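Section 3: Planning and ordering before delivery

3.1 Scope

Complete this section before an order is placed for the Astora two-arm unit. It covers room fittings, consumable parts and the spares budget. Software licences are covered in Section 5.

3.2 Steps

1. List the rooms in which the unit will work. Price each room separately.

2. Measure the clear floor in front of each work point. Record the narrowest value on the Skokwood planning sheet.

3. For washroom work, allow for a full-size vanity, toilet and mirror cabinet. Part-built mock-ups cost less but usually have to be replaced within the first year.

4. Enter fittings at £660 per washroom. Plumbing is a separate line — leave it blank if the basin will not be connected.
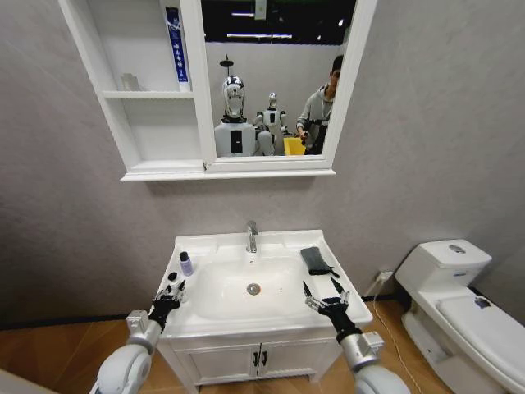
5. Add hand spares. Order 2 sets of fingertips per unit, at £46 per set, and enter them as consumables, not as capital.

6. Add £152 per unit for the Wirbridge cable kit. One kit serves one charging point.

7. Send the completed sheet to the supplier. Orders for the July delivery round close when the round is full.

Note: Small goods such as bottles, boxes and cloths are bought locally. Keep them on their own budget line so that replacements do not need fresh approval.

Note: Mirrors can produce false readings in the head camera. If the room has one, order the Pirihi calibration board with the unit. It cannot be added to an open order.

CAUTION: Keep cables off the route between work points. Include wall clips or floor covers in the fittings price.

CAUTION: Do not order a second unit for the same room until the floor measurements in step 2 have been checked for both.

Prices in this section were last revised on 7th September and exclude delivery.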